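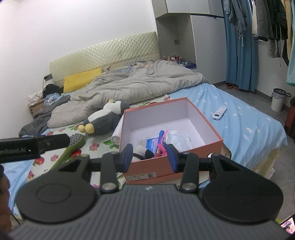
A pink box, open on the bed.

Questions I get about my swap boxes

Last updated 29/09/2022

What's a swap box?
It's a box of stuff you don't need anymore, mailed to a stranger who sends you one back. I started doing it with my friend Janell after we both moved into smaller places and couldn't stand tossing perfectly good things. Now there are 267 people on the list, which still makes me a little dizzy!

Who runs this?
Me, Nelli Mustonen, mostly at night after work. Janell handles the matching when I'm away.

How do I join?
Send me a note through the contact form with your town, your shirt size (if you want clothes) and anything you really don't want to get. You'll have a match within 30 days, usually a lot sooner.

What can I put in?
Books, scarves, yarn, puzzles with all their pieces, mugs if you wrap them like you mean it. I once got a whole set of cookie cutters shaped like vegetables and I use the carrot one constantly. Please no food, no candles in summer (Trundham, I'm looking at you — that was a sad, waxy afternoon) and no opened makeup.

Does the box have to be new?
Nope. Shoe boxes, gift boxes, whatever you've got. Peel off or cover any old shipping labels, and if it's a thin one, put it inside something sturdier before it goes in the mail.

How much does it cost?
Just your postage. Keep the box under 2 pounds and it stays pretty cheap. If you and your match both want to go heavier, that's between you two.

My box never showed up. Now what?
Give it a couple of weeks past the mailing date, then write to me with the tracking number. If it's really gone I'll put together a replacement from my own closet, so you might end up with more paperbacks than you bargained for.

Can I ask for the same person again?
Sure, if they say yes too. The Karppinen sisters have been swapping with the same lady in Porneo forever and I wouldn't dream of splitting them up.

Do you do a holiday round?
Yes, in December. I close sign-ups early for that one and matches go out within 48 hours, so keep an eye on your email — and check the spam folder, please!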